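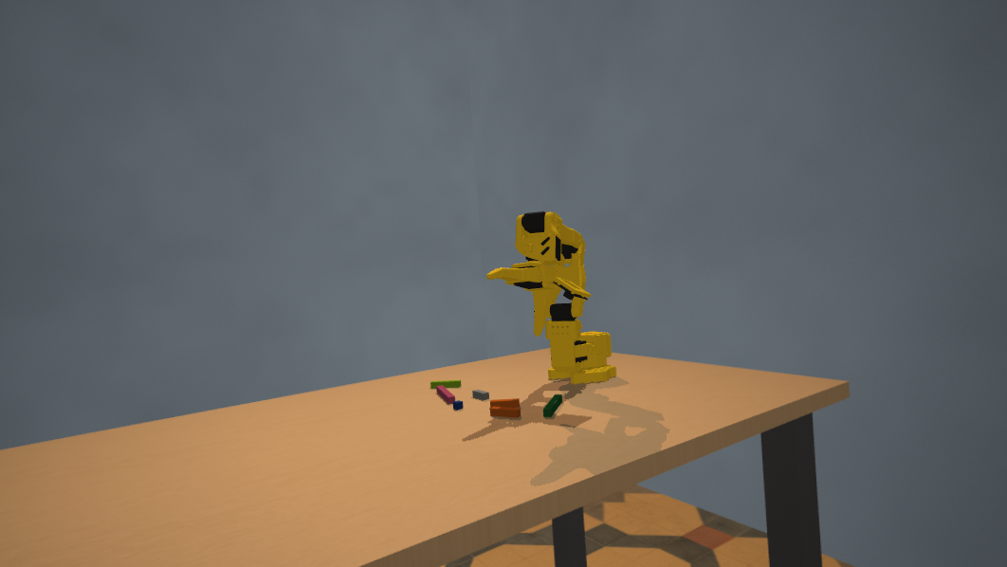 Yellow arm and small colored blocks on a long wooden table. Computer rendering.

Search the archive Enter keywords Go

Re: Table oil, one coat or many?
From: Neelam Dixit
Date: 20/06/2018

Gion Pichler wrote:
> I did the dining table with Erura in November, one coat, wiped off
> after ten minutes as the can says. It soaked in and set hard. I have
> not touched it again and I don't expect to for years. The man at
> Prantl told me the old business of building up coats is a waste of
> time with modern oils. At 85 a can it isn't cheap, but you only buy
> it once. Has anyone here still got a reason to do it the slow way?

Gion,

Yes, I have, and I'm not ready to give it up on the word of the man who sold you the can.

I don't doubt your table looks good. A fresh coat of nearly anything looks good. What I'd like to know is what it looks like where people sit. Put a wet glass down at your usual place and leave it there through supper, then do the same at the end where you keep the mail. If both spots come up the same the next morning I'll take back half of this.

"Set hard" bothers me too. How did you test it? My first bench top felt hard after two days and still took a print from a warm mug weeks later. A fingernail tells you very little. I'd also ask what was on the table before. If you sanded back to bare wood, fine. If there was old wax in the grain, the oil may be sitting on top of it, and you won't find out until you scrub.

As for the price, "you only buy it once" is the kind of sum I've done myself, usually while standing in the store. I went through my receipts from the Diltstead house and I've spent 397 on finishes that were each going to be the last one. That includes the Nodevico stuff Meinrad was so keen on, which went stringy in the can before I'd used a third of it. I never did get an answer when I wrote to them.

My own way is thin coats, a day or more between them, a light rub with a gray pad, and stop when it stops drinking. It's boring and the room smells. I can't prove that it's better than yours. Flurina says I've never left a table alone long enough to know, and she may have a point there.

What would settle it for me is one board cut in 2, same wood, same sanding, your method on one half and mine on the other, both left on a kitchen counter over the winter. I've got almost enough offcuts of ash to do it. If you'll send me a jam jar of the Erura I'll pay the postage.

And please hang the rags outside, flat, whichever oil you use.

Neelam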